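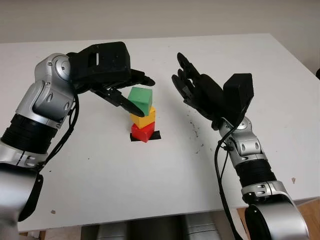 Last changed: January 2, 2022 (Jinfeng Xu)

4.3 Stacking the three cubes

Before you start, the table must be clear and the black square marker must be taped flat on it. If a corner of the tape is lifting, press it down again or put a new piece.

1. Place the red cube on the marker. The corners of the marker may stay visible beside the cube, this is correct.
2. Put the yellow cube on the red one.
3. Put the green cube on top. Keep it lightly between the fingers until it sits, then release slowly.
4. Wait 3 seconds before you touch the stack again.

Note: The edges do not need to line up perfectly. A small rotation between the cubes is accepted, and a green cube that is tilted a little can be corrected with one finger.

Caution: Do not press from above. The lower cubes can slide away from the marker.

Note: Wipe the white table top with a dry cloth after 33 stacks, or earlier when you see small dark specks. Do not use the Bevow cleaner near the tape.

To take the stack down, see 4.4.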